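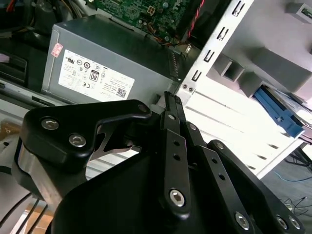 Dandberg Campaign Yard Sign Kit, County Size

Running for county commission is mostly a matter of getting your last name in front of people who are trying to merge. The Dandberg kit is our best seller among first-time candidates, second-time candidates, and one gentleman in Huvthorpe who has been running for drainage board for as long as we've had a catalog.

Each kit holds 505 printed signs and the same number of wire stakes. The odd five are for the ones your brother-in-law promises to put up and leaves in his garage.

What's in the box

505 two-sided signs, 18 x 24, in up to 2 ink colors
505 step stakes, galvanized
34 rider strips reading "Early Voting Now" (they slide over the top edge)
One route sheet, blank, for writing down where you put everything

Please use the route sheet. Most towns want signs down within days of the election, and the fines go to the name on the sign, which you have just paid us to print very large.

Choosing your colors

Red, white and blue are available and will make you look like everyone else on the corner. Green reads well against snow if your primary is in February and disappears completely against a lawn in summer. Yellow on white has been ordered from us twice. We now call the customer before printing it.

Long names are fine. Gajdoš Print, who run the presses for us, will set accents and hyphens correctly at no charge, having strong feelings on the subject. Slogans should be four words or fewer. A driver going 40 can take in your name and the office, and anything past that is for your own enjoyment.

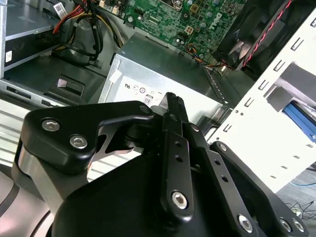 If you insist on a photo of yourself, allow an extra week and send us the largest file you have. A picture saved off your own campaign page will come out looking like it was faxed.

Ordering and proofs

Proofs go out by email before noon if we have your artwork by the afternoon before. Read yours out loud, then have somebody who doesn't like you read it. We print what you approve, and that includes "Comissioner." Reprints for our mistakes are free. Reprints for yours are sold at the regular price, with sympathy.

Printing takes 11 working days from approval. Rush service is available through Kukix Freight and costs what you'd expect it to cost in the last stretch before an election.

The "Paid for by" line

Every sign carries a disclosure line along the bottom. The wording depends on your state and on who is paying, so check with your elections office before you send it to us. We'll set it at whatever size your rules require. Requests to make it smaller than that come in every cycle, and the answer is still no.

Returns

Unopened stakes can come back for store credit. Signs cannot, win or lose.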